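3. How people talk about doorways

I should say at the start that I never planned a section on doorways. The survey in Deltlow was meant to be about kitchens, and the May interviews had one throwaway question near the end: where do you stop when you come in carrying something? I got more out of that than out of the whole of page one! People went on and on about thresholds, about which foot goes first, about putting the shopping down on whatever surface happens to be nearest the door.

So I went back through all 300 transcripts and marked every mention of a door, a doorway or a step. It took ages (I do not recommend doing it on a train). What I was after was the words people used, and whether somebody with a long, narrow kitchen talks about the way out differently from somebody with a square one.
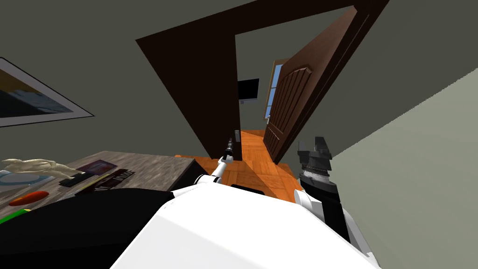
Figure 4. Rendered room with a stone-textured desk on the left and an open doorway at the far side.

They do, a bit. In the narrow kitchens the doorway is nearly always "the end" or "the far end", even when the speaker has only just walked in through it. I love this. One woman in the Usteo flats told me her kitchen had two ends and no beginning, and then laughed at herself and offered me more tea. In square kitchens it is simply "the door", and people point at it while they talk, which made a mess of my audio notes.

Worktops come into it as well. Where one runs along a wall, people use it as a sort of ruler for the room: "halfway down the side", "just past where the side stops". My older speakers say "the side" for any worktop at all, and I had to ask twice before I was sure they didn't mean the wall.

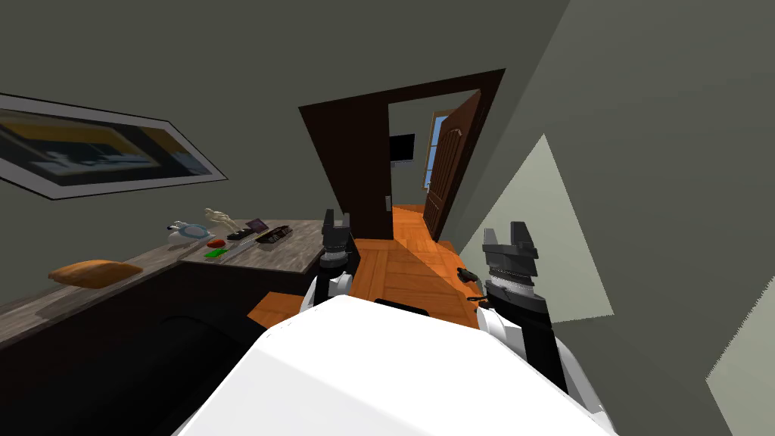

I had expected flooring to matter more than it did. Delorme's earlier survey of 400 households has a nice long chapter on hall tiles, and I went in quite ready to copy it, but my speakers hardly mentioned what was underfoot unless it was cold or had just been mopped. Only 20 of them brought it up without being asked, and most of those had recently had the floor replaced and wanted to tell me what it cost.
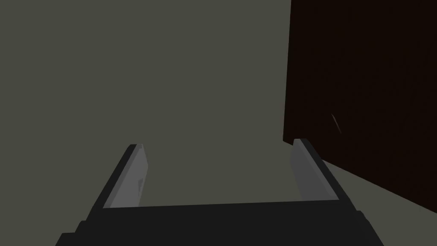

Figure 5. Dark gripper with two upright fingers, rendered view.

The coding sheet for all this is in Appendix B, with my abbreviations left as they were. "Thr" is threshold and "thru" is through, and yes, I mixed them up in the first batch and had to do it again.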